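Loltora notebook, February. Started a little before 2 in the afternoon, stopped when the light went.

Strips day! I have been looking forward to this since we finished the drawings, and it went better than I had any right to expect, so I'm writing it all down while I can still feel it in my shoulders.

For whoever reads this after me: Loltora is the paper hanging, the big one, long white strips falling from a ring and crossing each other on the way down. Everything about it depends on the strips being straight, clean at the edges and free of creases. A crease at the top shows all the way to the bottom once there's light behind it. We learned that on the small version, which looked lovely in the afternoon and like a dropped accordion by lamplight.

Where we worked. The round table with the black marble-patterned top is now officially the sheet table. I was against this at first (a round table for long straight things?) and I take it all back. White edges stand out against that top so well that you see a ragged cut right away, without bending down to it. The veins in the pattern are white too, so every so often I reach for a sliver of paper and it's part of the table. Done that more than once today. The one base in the middle is good for us as well, no corner legs for a strip to wrap around when it comes down to the floor.

The sheets don't need to be square to each other in the stack, by the way. I spent too long last time tapping them even, and then the corners got soft from the tapping. Leave them a bit offset. It makes lifting the top one much easier, you just slide a finger under the overhang, and the fresh edge never gets touched until you want it.

Paper. We had two candidates, the Flirley and the Bisht. I wanted the Bisht to win, it has that slightly dry, chalky surface and it feels wonderful in the hand. But it has a memory. Roll it for an hour and it wants to be a roll for the rest of the day. The Flirley is plainer and a touch heavier and it lies down when asked. I hung one of each from the top of the door frame over lunch and when I came back the Bisht had curled up at the bottom like a fern, and the Flirley was just hanging there, dead straight. So, Flirley for the hanging. The Bisht I'd like to keep for the small folded pieces where a bit of spring is a good thing. Please don't throw out the open pack!

Cutting. New blade at the start, and another new blade when the first one began to sound different. It's the sound that tells you, well before the edge does — a sharp blade hisses and a tired one sort of zips. Three light passes beat a single hard one. With one hard pass the paper gets pushed ahead of the knife and you end up with a tiny wave in the edge, and that wave is exactly what catches the light. I cut standing up, walking backward, with the straightedge clamped at the far end and my palm on the near end. Deividas Adomaitis cuts sitting down and gets the same result, so do what suits your back.

Strips come off at 33 millimeters wide. We went back and forth on that. Narrower twisted too easily, wider looked like window blinds. At 33 they turn slowly when someone walks past and then settle again, and it's such a nice movement that I stopped work and walked past the test one several times for no reason at all.

Now the part I really want to get on paper, the laying out and picking up. This was where we lost most of the strips on the small version and I think we've cracked it.

Laying out. Strips go on the floor, running away from you toward the base of the table. Sweep first, then go over it again with a barely damp cloth and let it dry. The planks look weathered, all browns and grays, and they hide dust like nothing else in the building. I thought the floor was clean, wiped one board to be sure, and then wiped every board. Lay each strip along the planks if you can, the joints give you a free straight line to check against. If a strip drifts off at a slight angle, leave it alone, it hasn't hurt anything. Dragging it straight is what puts the kink in.

Picking up. Take the strip by one end, close to the edge, and lift slowly with the rest still resting on the floor. Let it peel up. The bend travels along the paper by itself if you don't hurry it, a big soft curve, and there's no fold anywhere. The second hand stays ready and does nothing until the strip is well clear. Every time I creased one it was my second hand coming in early to help. Pinch flat, too, across the full thickness, with no thumb digging into the middle. And step forward along the strip as it comes up so that you aren't pulling it toward you over the boards. Once I had the rhythm it was close to dancing and I was very pleased with myself.

Then on to the rail. Clip, let go, wait for it to stop turning before bringing the next. We timed a full round from floor to rail and it came to 11 minutes for a batch, with neither of us rushing. Deividas thinks we can do it faster. I think we shouldn't try! The slow ones were all good.

Things that got in the way. Sleeves, first of all. Loose cuffs brush the paper and leave it gray, so push them up or wear something tight. Jewelry can snag an edge, I took my ring off halfway through and should have done it at the start. Cables on the floor are the other one. Anything lying on the planks will find the end of a strip, or your foot, at the worst possible moment. Push them over to one side before laying out and look again before each batch. The office chair also has a way of rolling in from the right every time it gets bumped, and its casters will go over a strip without a sound. I'd like to see it parked somewhere else on strip days, though it's very nice to fall into between batches, so maybe just farther back.

Light. Best between two and four, when it comes in low from the tall window and skims across the floor. Every flaw throws a little shadow. I pulled several strips that I would have sworn were perfect under the ceiling light. If the day is gray, do the cutting and leave the checking for a better one. The white seat by the window is a good spot for anything you want to look at closely, turn it against the glass and the grain comes up beautifully.

Offcuts. The small bin by the wall filled up almost at once, and it was mostly air, those thin trimmings stand up in it like straw. Wind them around your hand first and push the coil in. Anything longer than a forearm I kept. They make good test pieces for glue, and the really thin ones are going to the Flallico people downstairs, who pack ceramics in them and were absurdly happy when I turned up with a bagful.

Glue, briefly. Only at the ring end, only a dot, and keep the bottle at the far side of the sheet table where an elbow can't reach it. I tried the overlap joint for the extra long ones as well. It holds, but you can see it. A butt joint with a backing patch is nearly invisible from the front and I'd go with that. More on this once it has hung for a night.

The supplier sheet says the full roll is 3000 centimeters, which is plenty for Loltora and leaves us room to be fussy. So let's be fussy! Pull anything you have doubts about. I put mine aside with a pencil tick at one end, so they don't wander back into the good ones, and nobody should feel bad about how many ticks there are.

Still to do:
Order blades, same kind, more of them.
Decide on the ring finish. Deividas wants it bare and I want it white. We'll hold strips up against both.
Hang the butt joint sample and look at it in the morning.
Wipe the tabletop, there's a dot of glue near the edge and it shows on the black.
Try rolling the finished strips around a wide tube with a sheet of tissue in between, for carrying them over. Untested, and I'm a bit nervous about it.

Really good afternoon. I went back in for my coat and ended up standing by the rail watching them turn.

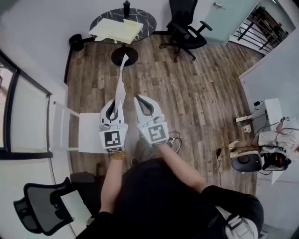
Can a strip that got a light crease still be used somewhere in the hanging?

Put it in the back row with the crease toward the bottom, where the strips overlap and the light is weakest. If the crease is near the ring end, cut the strip down and keep it for glue tests.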